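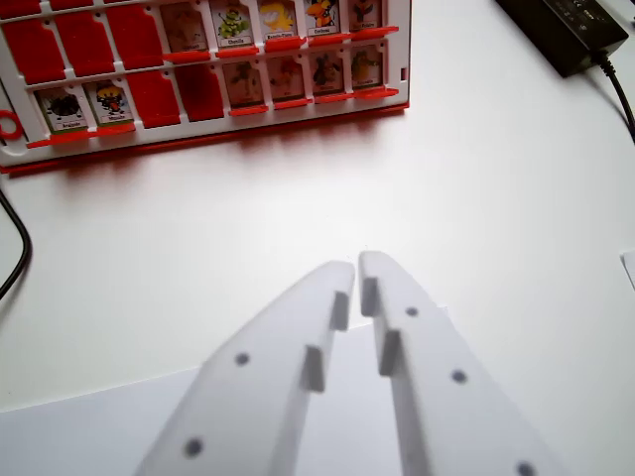 Report on the Visit to the Konport Textile Conservation Workshop

Prepared for the Kistilmont Museum Association by Malathi Chowdary, Collections Department

25 Feb 2018

Purpose of the visit

Members of the Collections Department visited the Konport Textile Conservation Workshop at the invitation of its director. The Association holds a number of quilts, banners and household linens from the Neltstead mill district, and several of these will be needed for the exhibition planned for June. The department wished to see how the workshop receives, cleans and stores such items before deciding whether to send them out for treatment or to carry out the work on our own premises.

Reception and records

The group was met at the loading entrance, where incoming textiles are logged. Each object is assigned a number on arrival and kept in a separate room until it has been checked for insects. Staff explained that wool and fur trim receive a longer check than cotton. The record card notes fiber, weave, dyes where known, earlier repairs and any stains. We were shown the card for a parade banner with three earlier repairs, one of them done with carpet thread. The workshop has left that repair in place, as removing it would open the surrounding silk.

The department noted that our own cards have no space for earlier repairs. A revised card is attached to the file copy of this report.

Cleaning

Most objects are cleaned dry, with low suction through a screen. Washing is used only after every color has been tested, and a piece may be turned down for washing on the strength of a single thread. The wash table is large enough for a double quilt and tilts at one end so that water can be drawn off slowly. Filtered water is supplied from a tank in the basement, and the filters are changed on a fixed schedule.

Members asked about the yellow fold lines found on many of the Neltstead linens. The staff advised that these may lighten with washing but should not be expected to disappear, and that bleaching is not offered. This advice should be passed on to donors, who frequently ask for it.

Storage

The storage room holds 40 rolled textiles on padded tubes hung from wall brackets. Smaller pieces lie flat in shallow drawers lined with unbuffered tissue. Quilts that cannot be rolled are folded over soft supports and refolded along different lines twice a year. Lights are kept off when the room is not in use.

Our own quilts are at present stacked three deep in the east closet. The department considers this the most pressing matter raised by the visit. Two of the lower shelves could be cleared before spring if the glass negatives are moved to the reading room cabinet, for which the librarian's approval is required.

Costs and terms

The workshop charges by the hour after a written estimate. Transport is arranged by the owner, and objects must be insured in transit. Work for the June exhibition would have to be booked by the end of March. Estimates remain open for 2 months.

Recommendations

The department recommends that the mill strike banner and the signature quilt be sent to Konport for treatment, and that the remaining linens be surface cleaned on site by trained staff. It further recommends the purchase of padded tubes, tissue and cotton tape in the current budget year.

The department thanks the director and staff of the workshop for their time, and for lunch. A copy of the workshop's handling guide has been placed in the office and may be borrowed on request.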